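I went along to the Zemness open day at Jondgate on 11/06/2021, mostly because Jawad Orakzai had promised me a fault and he's a man of his word! They're teaching a two-armed robot to tidy up a littered floor, dustpan and all, and I got a spot behind the yellow tape with 9 other people.

The first go was lovely to watch. On the second, the right arm stopped dead and a buzzer went off (I jumped, I'll admit it). Jawad hit the red button and made us all take a step back before he went anywhere near it.
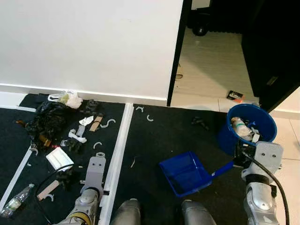 The log said error 778, meaning the wrist had felt more push than it should. He reckoned the arm had been pressing down into the carpet as if the floor were 6 mm lower than it is. Someone had set it up at the Sitgate site, on bare tiles, and the height never got changed. Silly thing, but a hand can get trapped that way too, so they now check the floor height before every start.

We didn't get a third go, which was a shame. Tea was good though, and they're open again in October.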